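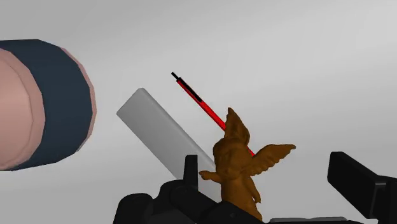

Florian Bachmann wrote in to say his Trerness scarf clip kept sliding out by lunchtime, and that going back to step 3 and folding the scarf a second time fixed it. Most slipping comes from the same place, so please read the steps through once before you start.

Section 2. Fitting the clip

1. Lay the scarf flat, wrong side up. Smooth out any creases with your hand. Do not iron silk with the clip attached.

2. Fold the scarf in half corner to corner to make a triangle. For the long Castillo scarf (200 cm), fold it in half lengthwise.

3. Fold again from the long edge until you have a band as wide as the clip. Thin fabrics such as the Vestier chiffon need one extra fold.

4. Open the clip by lifting the tab. It will stop at 60 degrees. Don't force it past this point.

5. Slide the band in from the left until the fabric touches the hinge. The teeth should face the folded edge.

6. Press the tab down until it clicks. If you don't hear a click, there is too much fabric inside. Take the band out and undo one fold.

7. Put the scarf on and tug both ends lightly. The clip should stay where it is.

Note: The grey and navy colours have a matte coating and feel stiffer for the first few wears. The tab loosens with use.

Note: Clips marked 791 on the back are the small size and are meant for hair and light scarves only. They will not close on wool.

CAUTION — Keep the clip away from perfume and hairspray. Put these on first, let them dry, then fit the clip.

CAUTION — The clip contains a small spring. Keep it away from children under three.

Taking it off

1. Hold the scarf still with one hand and lift the tab with the other.

2. Pull the band out sideways. Pulling it straight down can catch the threads on the teeth.

3. Wipe the clip with a soft, dry cloth and store it closed in the Lalleo pouch.

If a tooth is bent or missing, stop using the clip. Replacement clips are listed in Section 5 — the pouch is not sold separately.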